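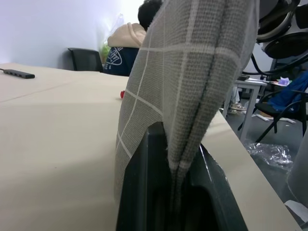
Tecido xadrez cinzento preso na garra, na mesa de trabalho.

Ata da reunião da secção de dobragem, Flativwood
30 de dezembro de 2025, redigida por Frida Skov

1. Dobragem de panos
A garra faz agora a primeira dobra dos panos xadrez. A pessoa que está na mesa confirma o vinco e termina a peça à mão. No último turno passaram 103 peças e 8 foram devolvidas para dobrar de novo. As costureiras pediram que as peças devolvidas fiquem numa caixa separada, porque hoje misturam-se com as outras. Aceite.

2. Bordas desfiadas
Discutiu-se se o pano com borda desfiada pode entrar na garra. A Zornness, que fez a instalação, respondeu por escrito que sim, mas a secção tem dúvidas. Fica decidido: borda desfiada vai primeiro para o corte. Revê-se a regra em junho.

3. Funções e horários
Foi perguntado se haverá menos pessoas na secção. A direção informou que os 26 postos se mantêm até junho e que depois desta data ainda não há decisão. Várias colegas disseram que esta resposta não chega e pediram que fique em ata. O trabalho de vigiar a garra cansa mais a vista e menos os pulsos. Pede-se troca de posto a cada 70 minutos.

4. Formação
A Vedisance dá a formação sobre paragem e limpeza da garra. O turno da noite ainda não a recebeu. Enquanto não receber, não trabalha sozinho com o equipamento.

5. Outros assuntos
A encomenda da Maluleke continua a ser dobrada toda à mão, a pedido do cliente.
O chão junto das mesas deve ser varrido no fim de cada turno.

Não havendo mais assuntos, a reunião foi encerrada.

Última atualização: versão 2, corrigido o ponto 3

Este site utiliza cookies. Ao continuar a navegar, aceita a sua utilização.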